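Clothing and Bedding Project, Emstead House – progress report to the Jemuvari Fund

4 min read

Prepared by Danuta Górecki, project coordinator, for the period up to the end of October
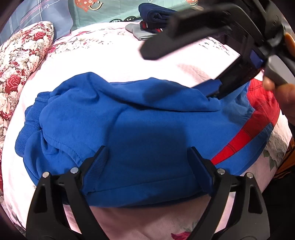
In this period the main work was the folding and sorting of donated clothes, and the preparing of packs for families who come to us for a first night. I report on the clothes first, then on the rooms, then on the money.

Clothing

We received 370 pieces from the collection points. From these, 304 were in a condition to be given out. The rest had broken zips, stains which did not come out in two washes, or were too thin for winter. The textile firm Głowacki takes these pieces from us without a charge and we have a signed note for each collection.

Sweatshirts are the largest group and also the slowest. A T-shirt is flat after two movements, but a sweatshirt has thick cuffs and long sleeves, and the fabric makes creases again when you put it down. In my last report I wrote that we had no common way of folding, and that the piles fell over on the shelf. We have now agreed on one way. The garment is spread on a bed with the front side down, the sleeves are laid across the back, the sides come in, and the bottom is folded up to the collar. The cuffs must stay inside. We do this on the beds because the table in the laundry is too narrow for adult sizes.

It took some weeks before everybody did it the same. I think the result is good. One shelf now holds all adult sizes from small to large, with the neck side facing out, and the person who makes the packs can find the size without opening the pile.

Children's sizes are still not in order. The labels inside are often washed away and we must compare by hand with a piece of a known size. I ask for patience with this part.

Rooms

There are 9 rooms in use. Each bed should have one pack with a sweatshirt, a T-shirt, socks and a towel. In seven rooms this is done. The last two rooms were painted later than planned and we did not want to leave textiles there while the smell of paint was strong – they will be ready in the next period.

Thodoris Ververidis has made a simple card for every room, where the contents of each pack are written. When a pack is taken, the card goes back to the laundry and a new pack is made the same afternoon. Before, we found out about a missing pack only when somebody arrived in the evening, and this was not pleasant for the guest or for us.

Money

The washing powder and the storage bags were bought from Skasulent, as in the budget. The bags cost a little less than planned. I would like to use the difference for a second drying rack, and I ask for your written agreement for this change. The travel line was not used.

Difficulties

The drying is our weak point. Thick cotton needs a long time in the cold months, and if it is folded too early it gets a bad smell on the shelf. We had to wash one full shelf again for this reason. We now check the cuffs and the seams with the hand before folding, as they are the last parts to dry.

Next period

– finish the last two rooms
– sort the children's sizes and sew in new labels
– buy the drying rack, if you agree
– ask the collection points for more adult large, as we have very few left

The receipts and the collection notes are attached separately. If something is missing, please write to me and I will send it.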